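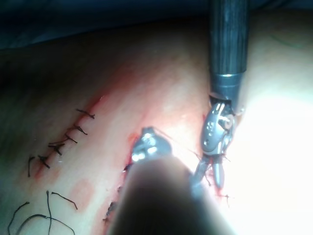
Dr. Kurtuluş has opinions about tails. I knew she had opinions about parking, and about the coffee, and about people who say "no worries" to patients, but today I learned that the ends of a stitch are where she really lives. Too short and the knot can slip. Too long and they poke the patient, or get caught under the next knot, and then you spend your evening thinking about your choices. I've been looking at a row of black stitches on and off since dinner, and now all I can see is tails. The top one throws its ends out to the right like it's hailing a cab. The one at the bottom has a long curl wandering off to the left, as if it had somewhere better to be. The edges of the wound are pressed together between the knots, with a thin red line along the seam, and that ought to be the part I care about. I used to care about that part. She has ruined me in a single day.

Practice before lunch, in the small room with the bad blinds. I did 17 interrupted stitches, of which she liked 2. She didn't say she liked them. She moved on from them faster. One got a long breath through the nose, and another she just touched with the tip of the forceps and looked out the window. I asked what was wrong with it and she said, "What do you think is wrong with it?" I named three things. It was a fourth thing.

The fourth thing was tension. I pull too hard. I have always pulled too hard, on shoelaces, trash bags, the drawstring on my good sweatpants, which is now somewhere inside the waistband for good. Bring the edges together and stop, she says. The skin is going to swell and the stitch won't, so leave some room. I wrote that on my hand and then scrubbed it off twenty minutes later, as you do.

Ate at Lunia afterward. Lentil soup, and a roll that had given up. I tied square knots around the handle of my mug with a bit of thread from my pocket until the man at the next table asked if I was fishing. I said yes. It seemed easier, and he was so pleased about it. He had a lot to tell me about trout.

Called Mom on the walk home. She asked what I did all day and I said sewing, and she said that was funny, considering the pillow. The pillow was seventh grade. It was supposed to be a whale. I had hoped that by the time I was allowed near people the pillow would have left the conversation, but she still has it, on the chair in the hall, leaking.

She also wants to know about December and whether I'll be in Stavine for any of it. I said I didn't have the schedule. I do have the schedule. I'm on for most of it and I haven't worked out how to say so in a way that doesn't end with her telling my aunt.

Picked up my gray pants from Charalambos Gavalas before he closed. He let out the waist (soup, rolls) and took up the hem, and I turned them inside out right there on the counter to look at his stitches. I don't think people usually do this. He folded his arms. They were beautiful, of course, tiny and even, and he doesn't pull too hard. I told him so and he said it was a hem. Then he charged me 24 dollars, and I think a few of those were for the inspection.

Tried again at the kitchen table tonight with the practice pad and a podcast. Bite, same depth on both sides, bring it across, throw, throw, throw, lay it flat, cut. First few were fine. Then the podcast got interesting and I tied one to the dish towel. I cut it off and there were bits of thread all over the place, on the pad, on my sleeve, one in the butter. Loose thread gets everywhere, I'm finding. The long pieces at least loop around where you can see them. The short ones just lie there until you have guests.

Last set before bed looked better. Tails mostly the same length. I lined up my phone to send a picture to Kurtuluş and then imagined the breath through the nose, and put the phone in the other room.

Need: butter, stamps, a drawstring.

22 Sep 2022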